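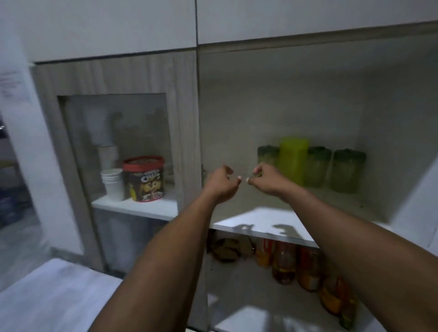
What 688 clips of a cupboard will teach anybody

Sun 25 October

I signed up to record kitchen chores for a learning system back in August, and I still can't tell you whether any of it is worth doing. The project goes by Limham. The pitch is simple: people do household things by hand, the recordings go into a big pile, and a model is supposed to come out the other side knowing how cupboards work.

My pile stands at 688 clips. Of those, 221 are the same open cupboard with tumblers in it, three green and one a yellower, taller one. Reach in, take one, put it back. I asked for a different kitchen and was told variety would come "at scale" from the other contributors. Maybe. I've seen the other contributors' cupboards, and plenty of them look a lot like mine.

My bigger gripe is with the hands. Half of what mine do in front of that shelf isn't reaching at all. They hover, the fingertips nearly touch, and then they go do something. A person watching would shrug it off. The labeling sheet wants a verb for every stretch of time, and it has 23 verbs on it, none of them "dither." So dithering gets filed under "approach," and I suppose some machine will learn to approach a cup the way I do on a Monday morning.

Then there's the neighboring stuff. Paper cups, a tub of Choco Chips with a red lid, bottles packed on the level below. The guidelines call all of it background and say to leave it alone. I'd think the crowded shelf is the hard part -- anyone can pick up a tumbler with room on both sides.

Limham wants 1115 clips from me before they'll run the first comparison. I asked what they'd be comparing against and got a link to a page that was still being written. I'll probably finish, mostly out of stubbornness. Next week is drawers.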